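Print this page | E-mail this release

Prirnora Updates Low-Temperature Heat-Seal Coating for Paper Packaging

23rd April

Prirnora has released a revised version of Grulisa, its water-based heat-seal coating for paper used in small dry-goods packs. The new grade seals at jaw temperatures 15 degrees Celsius lower than the previous one and can be run on existing vertical and horizontal form-fill-seal lines with no change to the sealing jaws.

The coating is applied to one side of the paper at the mill or by a converter. It is supplied as a dispersion in 700-liter containers and can be laid down by rod, gravure or flexo equipment. Drying conditions are unchanged from the earlier grade, and customers can keep their current web speeds.

Seal strength depends on coat weight, dwell time and jaw pressure. In trials at the Asterska converting plant, packs were made on paper with a basis weight of 56 grams per square meter. Line operators recorded fewer open end seals after restarts, when jaw temperature tends to drift.

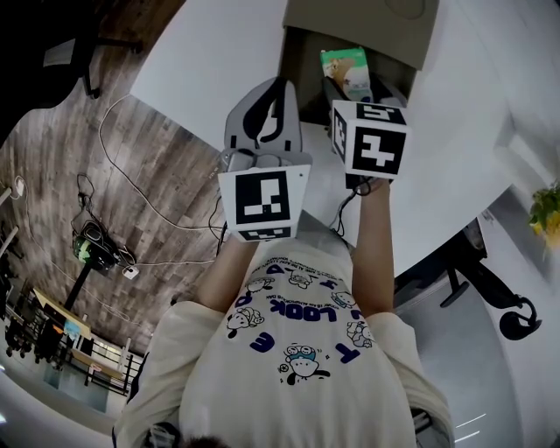
"Most complaints we get about paper packs come down to the first few minutes after a stop," said Marit Boström, technical manager for coatings at Prirnora. "The jaws are cooler than the set point, the web is moving, and the seal looks closed when it is only tacked. A wider sealing window deals with most of that."

Asterska ran 69 reels during the trial period. Reels were stored under normal warehouse conditions and unwound without added release agent. Blocking, in which coated layers stick together on the reel, was checked at the core and at the outer wraps. The plant has since moved two of its lines to the new grade.

"We did not have to touch the tooling," said Bronwyn Hollis, production engineer at Asterska. "We lowered the set point, checked the crimp and went back to work. The only adjustment was to web tension on the older machine."

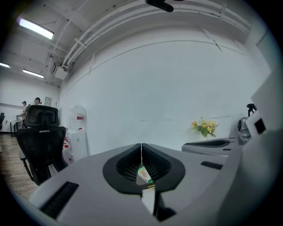

The revised grade is intended for dry products with low fat content. It is not recommended for frozen goods or for packs that need a high moisture barrier. A separate barrier layer can be applied under the coating, but the combination should be tested on the customer's own paper before a production order is placed.

Sample reels and technical data sheets are available on request. Commercial volumes will ship from the Xie site beginning in August. Orders for the earlier grade will be filled until existing stock is used up.

Technical contact: Tianyou Tang, Prirnora Coatings
Media contact: Rongrong Fu, Prirnora Communications

Print this page | E-mail this release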